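Shoe tips for a busy hallway, and a month with the Budico tidying arm
Posted 04/10/2021 by Oldřich Ďurica

Regular readers know I have strong feelings about shoes left in doorways. We're a slip-on household these days (foam slides for the garden, canvas for everything else) and the pile by the door had become a proper hazard. So when Brornunora started offering its Budico arm on monthly hire, I put my name down the same afternoon! It does one job, picking up shoes and setting them on or beside a rack, and I've learnt a lot about hallways from watching it work.

Before it arrives

Clear the floor first. The arm copes well with a row and badly with a heap, so spread everything out side by side with a bit of tile showing between pairs. Heels towards the room, toes towards the rack. I do this with my foot on the way past and it takes no time at all.

Leave the paper in new canvas shoes until you want to wear them. It keeps the toe from flopping, and a firm toe is much easier for the fingers to get hold of. Old tissue works just as well in shoes that have gone soft.
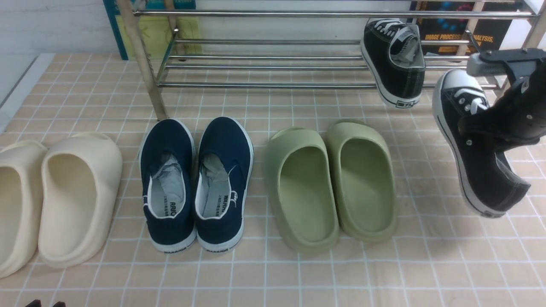
Choosing a rack

Go for plain steel tubes if you can. Grit falls straight through, you can wipe the bars with a damp cloth, and a canvas shoe will sit on them with its toe up or its heel up, whichever way it lands. I tried the arm with an old slatted shelf as well and the laces kept getting caught between the slats. Steel every time.

Keep the bottom bars low and leave the tiles in front of them free. Foam slides are happiest on the floor anyway, being too fat for most racks.

Laces, socks and other nuisances

Tie your laces, or at least tuck the ends in. Trailing ones are the main thing that upset our Budico, and my brother Svatopluk, who never ties anything, had to mend his ways. (He has, mostly.)

Socks are another matter. I'd expected to have to fish every sock out of every shoe, but with low canvas trainers the arm takes hold from the outside and a sock pushed well down does no harm. Do take them out overnight, though, or the lining will start to smell.

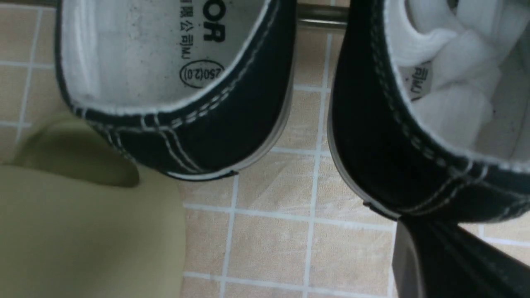
For pairs, set them down close together with a narrow gap, heels level. Ours tidied neat pairs far more readily than ones that had drifted to opposite ends of the hall, and it's easier on your own eyes too.

What I'd change

The hire is 800 crowns a month, with a 500 crown deposit, and I think that's fair for what you get. The instructions are thin, four pages with very small drawings, and I'd love a quieter motor for early mornings. Muddy boots I still do by hand, over newspaper, with a stiff brush once the mud has dried.

Still, I'm keeping it for another month, and I've ordered a second steel rack from Arnosano for the back door. If you've tried the arm with children's wellies, do write in and tell me how you got on!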